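Reports | Audience and Viewer Response | Interim

We use cookies to remember your settings and to see which pages get read. By continuing to browse you agree to this. Manage preferences

Viewer response to live broadcasts: interim report on the Claren season

This report covers the work done since the last payment, from the start of the Claren live season through the end of November. It follows the headings in the grant letter. Spending is reported on the separate form.

1. What the grant is for

Eltholm received the grant to study how viewers respond to live televised talent shows while the show is on the air, and to give producers something more useful than a next-day count of angry posts. Claren was chosen because it went out live every week, had a public vote, and changed its format between seasons. The changes were known in advance, so we could plan for them.

The grant letter asks for four things: a viewer panel, a log of each live episode, a weekly summary for the production company, Baudry, and a written guide that other production companies can use. The first three are running. The guide has been started and is behind schedule.

2. The panel

We set out to recruit 400 viewers and reached that number before the second live episode. The plan was to have the full panel in place for the first. Recruitment opened late because the consent wording had to be changed twice, once for the under-18 question and once because Baudry asked that we make clear the panel has no link to the public vote. People were still writing in to ask whether joining gave them an extra vote. The wording on the sign-up page is now blunt about this and the messages have mostly stopped.

Panel members watch at home as they normally would. They have a simple page open on a phone or tablet with a slider and a comment box. The slider goes from bored to interested. We dropped the second slider, for like and dislike, after the trial run, when members told us they could not watch the dancing and work two controls. Comments can be sent at any time and are matched to the broadcast by the minute.

Attendance has held up better in the first hour than in the second. The results portion, which goes out after a break, loses a good part of the panel every week. Some of that is bedtime, especially in homes with children. Some of it is that people check the result on their phones later. We have asked a short follow-up question about this and will report the answers in the final report.

The panel is older than the show's audience as Baudry describes it to us. We knew this was likely, given that we recruited through local papers and library boards, and we have weighted the weekly summaries to allow for it. We would not want the weighting to be leaned on too hard. Younger viewers who did join send more comments per person and use the slider less.

3. What viewers are responding to

The full analysis will come at the end of the season. These are the points that have come up often enough to report now.

Length of the introductions. The filmed pieces before each routine were made longer this season. Interest drops during them almost every time and comes back when the music starts. The drop is smaller when the piece shows rehearsal and larger when it shows the contestant talking to the camera at home. Baudry shortened the pieces from the fourth episode on, and the drop got smaller, though the weaker contestants had gone by then as well, and we can't separate the two causes.

Sound. Comments about the studio audience drowning out the judges were the single most common complaint in the first two episodes. We passed this on the Monday after the second. The mix was changed for the third and the complaints fell to a handful.

The judges' scores. Viewers are less bothered by low scores than we expected. They are bothered by scores that don't match what the judge just said. Several panel members asked for the scores to be read before the comments, which would hide the problem more than solve it. We reported the request without a recommendation.

The new voting window. Opening the vote from the start of the show, before all the acts had performed, was the change that got the most press. On the panel it got a burst of comments in the first episode and very few since. The press coverage and the panel moved in quite different ways here, and we intend to give this a section of its own in the guide.

The on-screen clock. A countdown in the corner during the vote was moved twice. In its first position it covered dancers' feet on some sets. There have been no comments about it since the second move.

4. The episode log

Each live episode is logged by two people working separately, who note the start and end of every item, changes of host, breaks, and anything that goes wrong on air. The two logs are then compared. Differences of more than a few seconds are checked against the recording.

This has taken longer than planned. An episode with a guest performance and a double elimination took most of two working days to settle. We have since cut the list of item types to 33, mainly by merging the different kinds of backstage interview, and a normal episode can now be finished in one day. The early episodes will be relogged using the shorter list so that the season can be compared from end to end. That work is scheduled for the gap between the final and the holiday special.

One episode has a hole in the log where the broadcast signal was lost in our area for several minutes. Baudry has supplied the missing part. The slider data for those minutes can't be used, as most panel members lost the picture too.

5. Weekly summaries to Baudry

A summary has gone to Baudry after each live episode. It runs to two pages and is sent by noon on Monday. We missed the noon deadline once, when the comment export failed and had to be run again by hand.

The format has changed since the start. The first summaries led with a chart of the whole episode, and the producers told us they did not have time to read it before their planning meeting. The summary now opens with the three biggest rises and the three biggest falls, each with the time and the name of the item, and the chart is on the second page. We are told it is now read in the meeting itself.

We do not share individual comments with names attached, and we do not report on named contestants beyond how their item did on the slider. Baudry asked once for a ranking of contestants by panel interest. We declined, since a list like that could affect the vote if it got out. The request was not repeated.

6. Comments received and how they are sorted

Roughly 3000 comments have come in so far. Each is read and given one or more labels. The labels cover the routine, the music, costume, judges, hosts, the vote, technical faults, advertising, and other. The "other" label was used too much in the early weeks, so costume and advertising were added.

A second reader checks a sample from every episode. Agreement is good on technical faults and poor on the hosts, where a joke and a complaint can look the same in writing. We have written a half page of notes on this for the readers and will put a version of it in the guide.

7. Public open day

The grant letter includes one public event in the reporting period. We held it at the Ellard arts center, with talks on how a live show is put together and a session in which visitors could try the slider during a recorded routine. Turnout was fair for a wet afternoon. The slider session was full both times, and 11 visitors asked to join the panel. They have been added to a waiting list for next season, as the current panel is closed.

The talk on voting ran over and pushed the last session back. If there is another open day we would schedule fewer talks and leave longer gaps.

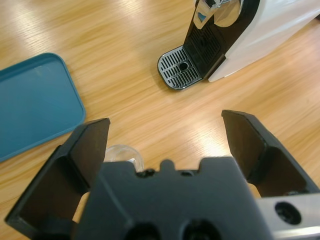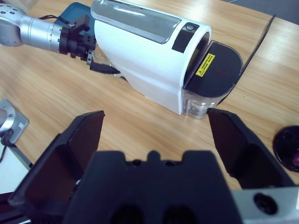 8. Problems and changes to the plan

The guide for producers is the main item running late. A first draft was due in this period and only the outline and two chapters exist. The time went to the episode logs. With the shorter list of item types in use, we expect to have a full draft ready before the end of the grant year, and we are not asking for an extension.

The comparison with a second show has been dropped. The show we had in mind was moved to a prerecorded format and no longer fits. We looked at two others and neither had a live season inside the grant period. The hours set aside for this have been moved to relogging the early episodes. This was agreed by email with the grants office.

The slider page failed for part of the panel at the start of the third episode, when everyone signed in during the same few minutes. We now open the page an hour before the broadcast and ask members to sign in early. Most do, and the fault has not come back.

9. Next period

The work planned for the next period is the coverage of the final and the holiday special, the relogging, the follow-up survey of panel members who stopped taking part, and the full draft of the guide. We would also like to hold a short meeting with Baudry once the season is over, to go through which of the summaries were used and which were not. A date has been asked for — we are waiting to hear.

The next report is due after the close of the season.

Get our reports by email. Enter your address to join the newsletter. You can unsubscribe at any time.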